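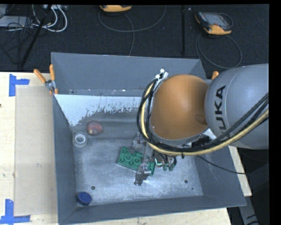
The ferry to Astell left at six, and Florin Toma missed it by the length of the ticket hall. He watched it back away from the pier with his suitcase standing beside him. The woman at the window told him the next one was in the morning.

"Is there a hotel?" he asked.

"There's Fava's. It's a bakery, but she has a room."

The bakery was shut. He knocked until a light came on upstairs. Mrs. Fava looked at his shoes, then at the suitcase, and said the room was 30 a night, paid first, and the ovens started at 3.

"I have to be at a funeral by noon," he said.

"Whose?"

"Chiriac. The schoolteacher."

She let him in without taking the money. The room had a bed, a chair and a window over the yard. She brought him soup and stood in the doorway while he ate it.

"He taught my sons," she said. "He hit the older one with a ruler."

"He hit me too."

"And you came all this way?"

Florin thought about it. He had left Cledari 15 years ago and had written to the old man twice – once to ask for a reference, and once in August, to say he had become a teacher himself. The second letter had come back with a correction to the spelling and no other remark.

"I wanted to see who else would come," he said.

She took the bowl. When the ovens woke him he went down in his socks, and she handed him an apron and pointed to the flour. They worked until it got light. Then she took off her own apron, put on a black coat and locked the shop behind them.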